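4.2 Primeira tarefa com tecido: a fronha

Com o Tramura já calibrado, chegou a altura de experimentar uma peça maleável - e a fronha é, para nós, a melhor forma de começar.

1. Estenda a fronha na diagonal sobre a superfície, com a abertura virada para o braço esquerdo.
2. Introduza a ponta da almofada na abertura.
3. No painel, escolha o programa 118 e carregue em Iniciar.

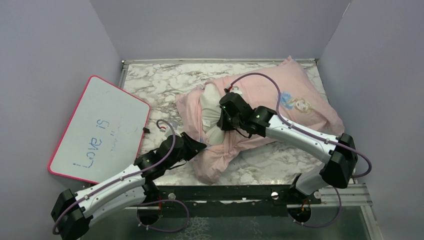 Figura 2 - As duas pinças junto à abertura da fronha.

Nota: se o tecido ficar muito enrugado, não se preocupe, alise-o com calma e repita o passo 1.

Cuidado: mantenha as mãos afastadas enquanto os braços estiverem ligados.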